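Section 4: Comparing the Flirex and Orkine finger pads

By now you should have the handle put together and the camera talking to the logger (if not, go back to section 3, because nothing below will work without it). I wrote this part on 28 January 2021, after Chepkoech Mutiso and I had gone through the pads often enough to have opinions. Shamim Abbasi did the logger side and has checked my steps, so blame me for the chatty bits and Shamim for the settings.

What you need

The hand-held gripper with its camera fitted
One pair of Flirex pads and one pair of Orkine pads
The small driver from the Mollel kit
Something made of cloth with a bit of weight to it, and a soft surface to put it on

I like denim for this. It's stiff enough to push back at you, the seams are thick, and the buttons give the pads something hard to skid on. A T-shirt is too easy! Both pairs of pads will pick up a T-shirt all day and you'll learn nothing from it.

4.1 Fitting the pads

1. Turn the logger off. I know it's tempting to leave it running.

2. Open the fingers all the way and hold them there with the trigger lock.

3. Back out the pad screws with the Mollel driver. Keep a dish handy — they are tiny and they love carpet.

4. Slide the new pad on from the tip end until it clicks, then put the screws back finger-tight plus a small nudge.

5. Let go of the lock and close the fingers slowly on nothing. The tips should meet first. If the heels touch before the tips do, the pads are on the wrong sides, so swap them.

Caution: Don't crank down on those screws. I stripped one on my very first pad change and had to wait for a new finger from Grulmont.

4.2 Zeroing the opening

1. Turn the logger on and wait for the steady light.

2. Close the fingers with no cloth in them and press Set.

3. Open them fully and press Set again. The number on the logger should be close to 376. Mine sits right on it with the Flirex pads and drops a hair with the Orkine ones, which are thicker, and that's fine.

4. If you get something under 300, the link isn't opening all the way. Check the pivots for lint before you do anything else. It's nearly always lint.

Note: You have to zero again every time you change pads. Yes, every time. Chepkoech skipped it one afternoon and we threw away the whole batch.

4.3 Running the cloth test

1. Spread your jacket over a bed or a couch. Don't smooth it out — you want folds, because folds are where the two kinds of pad really start to behave differently.

2. Come in low, with the fingers open and the tips near the cloth, and stop there for 2 seconds so the logger gets a clean start.

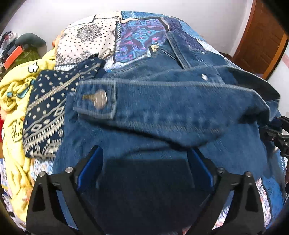
3. Close on a single layer first. Squeeze gently until you feel the cloth bunch between the tips, then lift your wrist straight up. Don't twist, even though your hand will want to.

4. Lower it, open up, and move to a thicker spot such as a cuff or the waistband. Same squeeze, same lift.

5. Do 8 lifts with one pair of pads, then change over (section 4.1), zero again (section 4.2, I'm watching you) and do the same number with the other pair.

6. Save each batch under the name of the pad before you start the next one. The logger will happily write over the old file and won't ask.

Caution: Stay off the metal buttons for the scored lifts. If you'd like to try one for fun, do it at the end and keep it out of the file.

4.4 What I look for

Pull up both batches side by side and look at the opening number during the lift. If it creeps downward, the cloth is sliding out. If it holds and then drops all at once, the fold let go. With my hands, the Flirex pads are better at getting hold of a single layer, and the Orkine pads are happier on a fat seam once they're closed. Chepkoech squeezes a lot harder than I do and gets less of a gap between the two, so please run it yourself before you order a boxful of either.

Watch the video too, especially the moment before the fingers close. If you come in too steep you can lose sight of the tips behind the cloth, and then you're guessing which fold you grabbed.

Note: Wipe the pads with a barely damp rag between batches. Denim fuzz builds up fast, and a fuzzy pad will make a good gripper look bad. Let them dry before you go again.

When you've settled on a pair, leave them on and go to section 5, where we set the trigger tension.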